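# Visit to the Nowicki works, Garkville: notes for the coin section

The members' visit in April was to Nowicki, the private mint on the eastern side of Garkville. Fifteen of us went round, starting at nine on the Monday. The firm strikes medals, tokens and a small number of collector pieces under contract. It does not strike circulating coin. Our guide was Jolanta Grabowska, who runs the proof room, and Roman Jabłońska of the die shop joined us for the second half.

## Blanks and preparation

Nowicki buys its silver in strip and cuts its own blanks. Base metal blanks arrive ready made from Eser. After cutting, each blank is rimmed on an upsetting mill, annealed in a belt furnace under a protective atmosphere, and pickled to remove any oxide. Proof blanks then go through a longer burnishing stage with steel media. We were shown two trays from the same batch, one after standard burnishing and one after the proof cycle. The difference in the fields was plain even under the ordinary ceiling lights.

Weight is checked per blank for silver and by sample for everything else. Underweight silver goes back to melt. Overweight pieces are accepted within a tolerance that the customer sets in the contract.

## Die making

Designs come in either as a plaster or as a digital relief. Plasters are now rare; Mr Jabłońska said the last was for an agricultural society medal. The relief is cut directly into a tool steel punch, which is hardened and used to hob the working dies. For short runs the punch is skipped and the die itself is cut.

Frosting is done by laser. The shop previously used masking tape and blasted grit, and a few older dies treated that way are still kept in the rack. Under a loupe the grit frost is uneven and slightly warmer in tone. The laser frost has a regular grain, and the shop can set several levels of it on one design, so that hair, cloth and background lettering separate properly. Some of our party preferred the older finish.

Die life was the subject of most of the questions. A proof die is pulled for repolishing after some 48 strikes if the fields are large and flat, later if the design is busy. Relief height matters more than diameter. Cancelled dies are defaced with a cutting wheel and logged before scrapping, and we were not able to buy any.
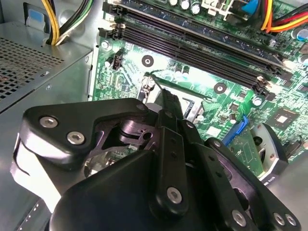
## Striking and inspection

The proof room has four hydraulic presses, one of them out of use on the day. Each proof piece is struck more than once, with the die faces wiped between pieces. The operator loads by hand with padded tongs. Visitors stand behind a glass partition, which makes it hard to see the collar but keeps lint off the work.

We watched a Joteda commemorative being struck in silver, with a plain edge and a shield reverse. Ms Grabowska passed round two rejects from the run. One had a small lint mark to the left of the shield. The other had a faint finned rim, caused by slightly too much pressure. Both would have passed as uncirculated quality, but neither is released under a lower grade. They are melted.

Inspection is done by eye at fixed magnification, under a diffuse lamp and then a raking one. Pieces are encapsulated straight after passing. Certificates are numbered by the customer, so a low certificate number tells the collector nothing about the order of striking.

## Practical notes

- The tour takes a little over two hours, all standing.
- Groups are limited to 18.
- Photography is allowed except in the die store and the vault corridor.
- Loupes may be brought in. Bags go in lockers at reception.
- The shop sells medals and empty capsules, including the odd sizes. Card payment only.

The sample strikes handed out at the end are brass, uniface, and carry no date. Members who missed the visit can look at mine at the next meeting.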